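Keeping Small Things in Reused Boxes
Project report, Household Storage module, Larkodham College
November 29, 2023

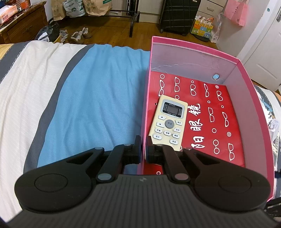
Remote controls, chargers, glasses and keys are the things people in shared housing say they lose most often. Our project looked at whether an open box with no lid, kept in one fixed spot, is a good enough home for them. We chose shoebox-type boxes since most households already have one, and we did not want a solution that had to be bought.

Background

The work was done in October in the shared flats at Usuga House. Each of the 7 flats taking part was given one box and asked to keep it in the living room. The budget was 250 in college print credits, most of which went on labels and the survey sheets.

Method

Residents wrote down each time they had to search for an item for longer than a minute. They did this for 20 days. We did not tell them what to put in the box, but we suggested the air-conditioner remote as a first item. It is used by everyone in a flat and belongs to no one in particular.

We also tried different linings. A bare box lets a remote slide about and makes a noise when something is dropped in. A sheet of printed paper or a flattened bag on the floor of the box was enough to stop most of this. Strong colours worked better than white. A beige remote on a red lining can be picked out from across a room, but on plain card it is easy to miss.

Results

Searches for remotes fell in all but one flat. Searches for keys hardly changed, as people went on leaving them in coat pockets. Two flats began to use the box for receipts and loose batteries, and by the end the remote was underneath everything else. The survey sheets were entered under project code 3318 and are kept in the Gidetard study room.

Problems

The sides of a shoebox are high for a single remote. Several residents said they would have liked a shallower one, and one flat cut the front down with scissors. We did not test boxes with dividers.

Further work

The next group could compare our boxes with the wall pockets used in the Dretel flats. They should also allow a longer trial, because the habit of putting things back had only started to settle when ours ended.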